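Ticket: Fridge not cooling, freezer fine
Product: Limumar fridge-freezer
Handled by: Arne Voß, Honance customer support
Status: Closed

Opened by customer, 7:40 in the morning

Hello, and thank you in advance for any help you can give me! Our Limumar has been a good and faithful fridge since we moved in, but since the start of July the milk keeps turning a day or two early. The freezer is still rock solid (I checked the peas). The display says 37, but my own little thermometer on the middle shelf says 48. I have turned the dial colder and nothing has changed. There is also a soft ticking noise at night – my husband says I imagine it, but I don't.

Reply from Arne, 9:15

Good morning, and thank you for such a careful note. A cold freezer with a warm fridge usually means the cold air is being made but isn't getting through to you. Would you please try these in order?

Move anything that is touching the back wall, especially tall cartons.
Wipe the door seal with warm soapy water and dry it well.
Close the door on a slip of paper and tug gently. It should hold all the way around.
Leave the dial in the middle and read your thermometer again tomorrow.

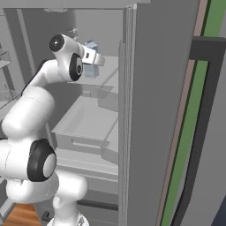 Refrigerator, door open.

Customer, next day, 8:05

I did all of it, and gave the shelves a good scrub while I was in there. The paper holds everywhere. The thermometer says 46, so a little better, but I wouldn't trust it with chicken. The ticking is still with us, and my husband has now heard it too!

Reply from Arne, 10:30

I'm glad you have a witness. Ticking along with a warm fridge makes me think of ice on the fan behind the back panel. Please move your food to a cooler, unplug the fridge, and leave both doors open for a full day with towels on the floor. Don't chip at any ice, however tempting it gets.

Customer, 2 days later

What a lot of water! We plugged it back in last night and this morning it reads 38, with no ticking at all. I'm so pleased. Should I worry about it coming back?

Reply from Arne, 4:20 in the afternoon

Wonderful news. If the ticking returns within a few weeks, the defrost heater may need replacing, so write back under this same number, 1,793, and I'll book a visit. Closing for now.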